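Tahira Bugti and Chun-hung Chiu
October
15 min read

3. Task suite and data

Whether a machine can tidy a room is usually argued from short films of a robot doing it once. We wanted a measure that could be repeated on the same furniture by different groups, and that would separate the parts of the job that are close to solved from the parts that are not. The Fokport suite is restricted to one family of chores: picking up a small household article and putting it into, on to or back out of a white storage unit. It leaves out cloth, liquids and food, which were covered in the earlier Stougaard trials and which fail for different reasons.

Demonstrations were given by people using a pair of hand-held grippers with the same finger geometry as those fitted to the Irner arm. Each gripper carries its own wide-angle camera, and a second view is taken from the head. Operators worked standing and were asked to move at their normal pace. We collected 200 demonstrations per task and discarded none for clumsiness; a fumbled approach that was then corrected was kept whole, as we wanted the policy to see recoveries.

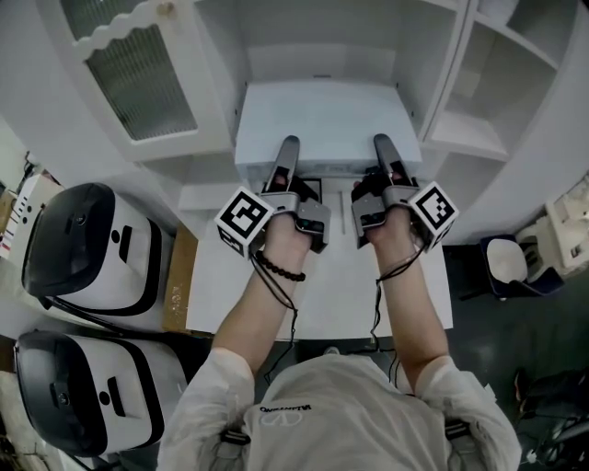

3.1 Reach and approach

The first stage of every task is to bring the fingers up to the front of the furniture without striking it. On an open compartment the margin is generous, and the policy trained on the full set rarely touched a side wall. Ledges were harder. The fingers have to arrive level with the edge, and a small error in height becomes a collision — the arm, unlike a person, does not give way at the wrist. The approach scores should be read with this in mind. The looser score counts any arrival within reach of the shelf, while the stricter score counts only those arrivals from which a placement could be attempted.

Doors added a further difficulty. A ribbed glass panel returns a confused depth signal, and the Fusterard planner, which we used as the baseline, tended to treat the glass as a gap. The learned policy made this mistake less often, though we cannot say whether it had learned anything about glass or had simply learned where the operators put their hands.

3.2 Grasp and carry

Holding an object is the part of the work nearest to being finished. Rigid articles with straight sides were lifted and carried with few drops, and most of the drops we recorded came from a poor first grip that was not corrected before the lift. 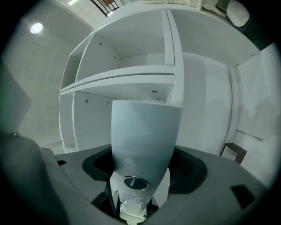

Pale objects against pale furniture remained a weakness. The gripper camera sees the article at close range and the shelf behind it at low contrast, so the outline used to judge tilt is easily lost. Adding the head view helped with position and did little for tilt. We tried a coloured backing sheet for one set of runs and dropped it, on the grounds that a household would not have one.

Clear and frosted plastics gave trouble of the same kind. The policy could close on them reliably, but its estimate of where the far end lay was poor, and long articles were sometimes brought to the shelf at an angle that no compartment would accept. A person turns such an article in the hand. With two fingers and no regrasp the arm must set it down and begin again, and in the present system it does not know to do so. 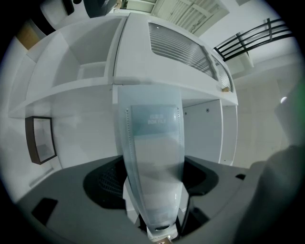

Figure 3. Gripper view of a translucent box file held upright, with slatted panels on the unit behind.

3.3 Scoring

A run was scored as complete when the article stood in the named compartment and the gripper had withdrawn clear of it. Runs were stopped at 15 minutes. Partial credit was given for approach and for grasp, reported separately, and we advise against adding the two together — a system that grasps well and never places anything has not done the chore. Scores for the Irner arm and the Fusterard baseline are given by task in Section 4.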